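Bustard Robot Club: table check before the bowl stacking run

Checklist version 3, with comments filled in by the checking pair
Date of check: 29 December 2024
Venue: Remwood hall, demo table
Task: nest the pink bowls, two-handed, operator on headset

How we use the sheet. One person reads a line aloud, the other does it and says the result. Write OK, FIX or N/A and then say something useful. "Fine" is not a comment! The November sheet was full of "fine" and it was no help at all when we tried to work out which cable had been swapped.

PART A. BEFORE POWER

A1. Emergency stop within reach of the person on stop duty, and not behind them.
OK. Moved to the left of the chair. You can now hit it without turning round, we both tried with eyes shut.

A2. Emergency stop pressed and released twice, relay heard both times.
OK, OK. Lovely loud click.

A3. Walkway side taped off, gap at the table end closed.
FIX, then OK. Tape had come up at one corner. New strip put down.

A4. Mains leads flat, none crossing where the operator stands.
OK. The Trenura supply has its own socket now, so no more daisy chain. Hooray.

A5. Battery pack (if used) stored in its bag and at a sensible voltage.
N/A, running from the wall all day.

A6. Fire extinguisher seen, label in date.
OK. Walk to it from the table before you tick this one.

PART B. ARMS AND HANDS, POWER STILL OFF

B1. Wrist bolts checked with the short key, both sides.
OK. Right side took a tiny nip on one bolt. Marked with paint pen afterwards so we can see if it creeps.

B2. Finger joints moved by hand through full travel, no grit, no clicking.
OK left. Right thumb a touch stiff at the end of its travel but smooth. Wrote it in the Van den Broek maintenance book as well.

B3. Cables at the back of the hand have slack with the wrist fully turned.
OK. This is the check we love most, because it caught a real problem in November. Turn the wrist all the way, both directions, and look at the loop each time.

B4. Fingertips clean, no nicks or peeling.
OK. Wiped with a damp cloth. Please don't use the spray, it leaves them slippery.

B5. Hours on the grippers noted.
189 on the meter. Next grease is due when it's been through 3,000 closes, and the counter says we are well short.

PART C. TABLE AND OBJECTS

C1. Table locked, doesn't rock when leaned on.
OK. Leaned on it properly, both ends.

C2. Bowls inspected for chips and cracks, inside and out.
OK. Run a thumb along each rim. Any bowl with a rough edge goes in the reject tub and stays there.

C3. Surface wiped and dried before the first run.
OK. Second wipe needed after the snack break (crumbs!).

C4. Bags, coats and drinks away from the working area.
OK.
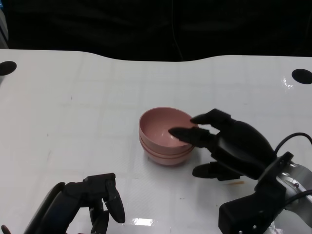
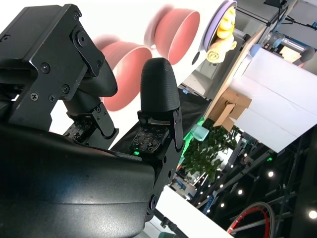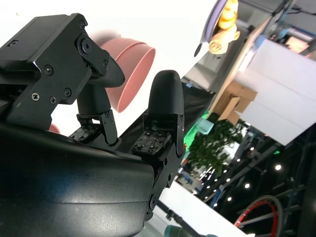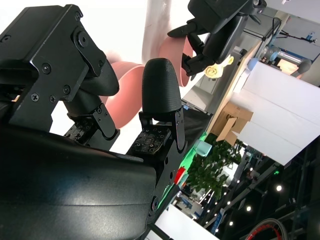
PART D. FIRST MOVES, SLOW MODE

Speed limit comes first in this part, and it stays at 28 per cent until every line below has a tick. We are all keen to see it go at 100 and it is brilliant when it does, but a slow first pass tells you so much more about the grip. The line to watch is D3, fingertip inside the bowl. In the view looking down over both hands, the right hand has one finger dipped just inside the upper bowl of the nested pair while the thumb lies low by the table, and that low thumb is the bit we want everyone checking. Keep daylight between thumb and tabletop on the way in. If it touches, the wrist takes the load and you'll hear the motors complain. The left hand should be well off to its own side, as it is there, until the operator calls for it.

D1. Speed limit set and read back from the screen.
OK. Read it off the screen, not from memory.

D2. Both hands opened and closed on nothing, then stop pressed mid-close.
OK. Stopped dead, no drift. Did it again because it's so satisfying.

D3. Approach to bowl, thumb clear of the table.
OK on the third go. First two were a bit low, so the start height was raised in the settings and saved. Whoever runs next, please load the saved one!

D4. Grip held for a slow count of ten, then released over the table.
OK. No slip.

D5. Hands brought towards each other, smallest gap watched from the side.
OK, but see comment. The operator can't judge this gap well through the headset. Spotter needs to call it out loud, and "close" and "stop" must be the only two words used. We had someone shouting "whoa" and it took a moment to work out what they wanted.

D6. Operator lets go of the controllers, arms hold position.
OK.

PART E. PEOPLE

E1. Operator, spotter and stop duty all named aloud before the run.
OK. Initials are on the whiteboard.

E2. Long hair tied, lanyards off, sleeves up.
FIX, then OK. Two lanyards. Always the lanyards.

E3. Nobody reaches over the table while the arms are live, including to rescue a bowl.
OK. A dropped bowl can be replaced, so let it go.

E4. Operator asked about tired eyes or feeling sick, break offered.
OK. Swapping operators more often has made a huge difference. People come back fresh and want another turn.

PART F. OPEN ITEMS

F1. Right thumb stiffness. Look again before the next session and compare with the left. If it's any worse, strip and clean it before running.

F2. Spare short key. We have one and it lives in somebody's pocket half the time. Get a second and tie it to the tool roll.

F3. Saved start height needs a proper name. It is currently called "new new 2".

F4. Try the softer fingertips on the left hand only and keep the old ones bagged and labelled. Really looking forward to this one!

F5. Add a line for headset battery to Part A. It was low by the afternoon and there was no box on the sheet to write it in.

Result: passed for slow mode and for full speed, with D5 spotter calls in force.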